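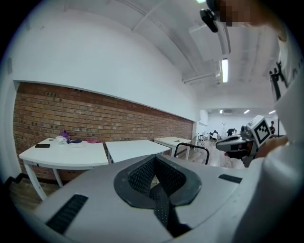

Figure 2. View from one hand-held gripper, with the second one held out on the right, marker on top.

Section 4: Comparing two hand-held grippers

I wrote this part after a long afternoon with Ionuț Furtună, swapping the Tridix and the Tindum back and forth until our wrists gave up. You can do it alone, but it goes much faster with a second person (and it's more fun, too!).

Before you start, have both grippers charged and switched off, and clear a bit of table to work on. Soft things make great test objects – a small cloth will show you more about the fingers than any plastic block.

1. Turn on the first gripper and wait for the steady beep. Mine took ages the first time, so don't panic.

2. Open the log on the controller and type in a run name. I use the gripper name plus a number, like Tridix 234.

3. Check that the square marker on top of the gripper is clean and flat. Wipe it with a dry cloth only.

CAUTION: Keep your fingers off the marker while recording. Hold the handle behind it. I lost run 687 to one stray thumb and I'm still a little sore about it.

4. Squeeze the handle all the way closed, then let it open fully. The width reading should go to zero and come back up. If it sticks above zero, run the zeroing step in Section 3 again.

5. Start recording. Pick up the cloth by one corner, lift it, count to three and lay it down again. Do this ten times at an easy pace.

6. Stop, save, and repeat the whole thing with the second gripper, same cloth, same spot on the table.

Note: If you're using the headset, put it on before step 5 and leave it alone after that. Nudging it halfway through means starting the run over.

Note: Bright ceiling lights can wash out the marker. Turn a little to one side and see whether the tracking light goes green again.

7. Load both runs into Grulivlow and look at the width curves side by side. Bumps near the closed end usually mean a loose finger screw – see Section 6 for the right key size.

Ilaria Leone checked these steps on 23rd October with firmware 865. Older firmware puts the zeroing menu under Tools.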